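Velvet bedspread: wash at home or dry clean?
Posted in Home & Laundry, May
By Fleldale_Anna

I've been given an old velvet bedspread with embroidery on it and the care label has faded to nothing. It smells of cupboard. The dry cleaner in town wants more than I'd like to pay, and my machine is an 8 kg one. Can it go in on a cold wash, or will that ruin the pile? I don't know if it's cotton or something man-made.

Cheung941
Find out what it's made of first. Cotton and polyester velvet will often stand a cool hand wash. Silk or viscose velvet generally won't – water can flatten the pile for good. Look inside the hem for a loose thread and ask a fabric shop if they can tell you what it is.

Then test the colour. Damp a white cloth, press it on a corner of the back for a minute and see if any dye comes off. Do the same with the embroidery thread, as reds and pinks are the worst for running. If you get colour on the cloth, take it to the cleaner.
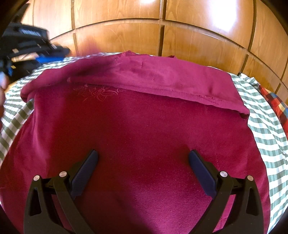 If it passes both tests, use the bath with cool water and a small amount of liquid for delicates. Push it up and down gently and don't rub or wring. Rinse 2 times, let the water drain out, then press it between towels. Dry it flat or over several lines, pile side out, away from the sun. When it's nearly dry, go over it with a soft clothes brush in the direction of the nap. Don't iron the front. A bit of steam from the back is enough for creases.

Zorwood
If it only smells, why wash it? Hang it outside on a dry day, out of the sun, and see how it is by the evening. Worked on my curtains.

drendia_lane
I put mine in the machine at 30 on a 400 spin and it was fine. It was polyester though, and no embroidery.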